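よくあるご質問(持ち寄りおやつと読書の会「ピルケッティ」)

はじめての方も、しばらくぶりの方も、ようこそお越しくださいました。お申し込みの前によくいただくお尋ねを、思いつくままに並べております。少々長くなりますが、お茶でも飲みながらのんびりお読みくださいね。
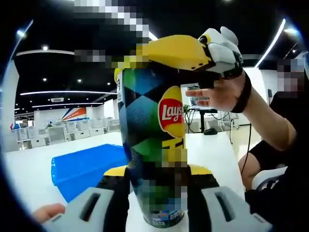
会を始めたころは案内といっても紙一枚きりで、当日になってから玄関先であれこれお尋ねいただくことが多かったものですから、それならいっそまとめて書いておきましょう、ということになりました。書いているのは主にストローベルとギャラガーの二人です。文の調子がところどころ違うのは、どうぞ大目に見てやってください。

最終更新:2019年12月28日

どんな会なのですか?

月に一度、夕方に集まって、おやつをつまみながら同じ本の話をする会です。読み終えていない方もいらっしゃいますし、途中でつまらなくなってやめました、という方のお話がいちばん盛り上がった回もありました(あれは楽しかったですね!)。発表や感想文のようなものはありません。聞いているだけの方も大歓迎です。

本は自分で用意するのでしょうか?

はい、お願いしております。図書館で借りたものでも、文庫でも、電子書籍でもかまいません。訳者の違う版をお持ちになる方がいると、同じ場面の読み比べができてかえって嬉しいくらいです。ただページ番号が合わないので、話すときは「第何章のあのあたり」と言っていただけると助かります。

参加費はいくらですか?

お一人400円です。部屋代とお茶代に充てています。当日、入口の缶に入れてください。お釣りの用意があまりなく、大きなお札だと隣のお店まで走ることになりますので、なるべく小銭でお持ちくださいませ。お子さんからはいただいておりません。

おやつは必ず持っていかないといけませんか?

いいえ、手ぶらでどうぞ。お仕事帰りに買い物をする暇などなかなかないものですし、いつも誰かしらが多めに持ってきてくれます。もしお持ちいただけるなら、分けやすいものがありがたいです。個包装のお菓子、みかん、小さめのおせんべい、そういった気取らないもので十分です。

ポテトチップスのようなスナック菓子でもいいですか?

もちろんです! ときどき遠慮がちに聞かれるのですが、手作りのケーキの隣に置いてもちっともおかしくありません。お箸を添えてお出ししていますので、指が汚れて本がめくれない、という心配もあまりいりません。筒形の入れ物に入ったものは、口が狭くてお箸では取りにくいので、お皿に出していただくと皆が手を伸ばしやすくなります。空き容器はお持ち帰りをお願いします。

アレルギーがあるのですが、参加できますか?

できます。お申し込みのときにひとことお書き添えください。市販のものは原材料の表示が読めるように、袋や箱を片づけずに置いておきます。手作りの品には、使った材料を書いた小さな札をつけていただいています。とはいえ一つのテーブルに色々なものが並びますから、ごく少量でも症状の出る方は、ご自分の分をお持ちいただくのが安心かと思います。

お酒は飲めますか?

会場の決まりで、お酒はご遠慮いただいています。お茶は紅茶とほうじ茶があります。コーヒーは淹れる人が来たときだけです。カレンさん、ではなくカリナンさん(いつも言い間違えてすみません)がいらっしゃる日は、たいてい飲めます。

何人くらい集まるのですか?

部屋の椅子が36脚ですので、それが上限です。寒い時期はほぼ半分ほどで、夏休みの前になると急に増えます。人数の多い日は途中で小さな輪に分かれ、後半にまた合流します。

遅れて行ったり、早めに帰ったりしてもかまいませんか?

どうぞご自由に。前半と後半の間に長めのお茶の時間がありますので、そのあたりで出入りなさると目立ちません。入口の扉は重たくて、ゆっくり押さないと大きな音がします。ひじで押すのがこつです。

次の本はどうやって決まるのですか?

毎回、帰りがけに読みたい本を紙に書いて箱に入れていただき、その中から一枚引きます。これまでに箱に入った紙は195枚になりました。同じ題名を7回も入れ続けて、とうとう引き当てた方もいらっしゃいます。あまりに長いものや、今は手に入りにくいものが出たときは、皆で相談して引き直します。2月の回は短編集に決まりましたので、一編だけ読んでお越しになっても十分に楽しめます。

子どもを連れて行ってもいいですか?

はい。奥に絵本の棚と敷物がありますので、飽きてしまったらそちらでどうぞ。にぎやかになっても気にしません。帰りが少し遅くなりますから、小さなお子さんは前半だけ、というご家族もいらっしゃいます。

残ったおやつはどうしていますか?

最後に紙の袋をお配りして、欲しい方に持ち帰っていただきます。開けていないものは次の回まで取っておくこともありますが、期限の近いものから袋に入れてしまいますので、「これを持って帰りたい」という方は早めにお声がけください。

欠席の連絡は必要ですか?

急なことでしたら、ご連絡はなくても大丈夫です。ただ、おやつの札づくりなどをお引き受けくださった方は、前日の夜までにメールで一通いただけますか。ご返事は翌日になることもあります。

メールのお返事が届かないときは、迷惑メールの箱をご覧になってみてください。それでも見当たらなければ、件名に「ピルケッティ」と入れて、もう一度お送りくださいね。

(文:アンネリーゼ・ストローベル、アイマー・ギャラガー)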